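Pre-purchase check, gripper cell, Unar line
Checked by: Aleksandra Szewczyk, February

1. Work surface clear and level: OK
2. Edge guard on open side: FAIL. Round parts can roll off. Lerkine quoted 1,523 for a raised lip, fitted.
3. Emergency stop within reach: OK, 2 units

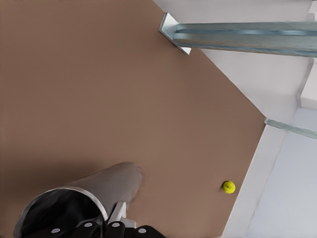

4. Finger pads, spare sets: 2 needed, none in the budget. Reshma Rampersad to add them to the Gridstead order.
5. Delivery: 42 days. Hold the deposit until item 2 is closed.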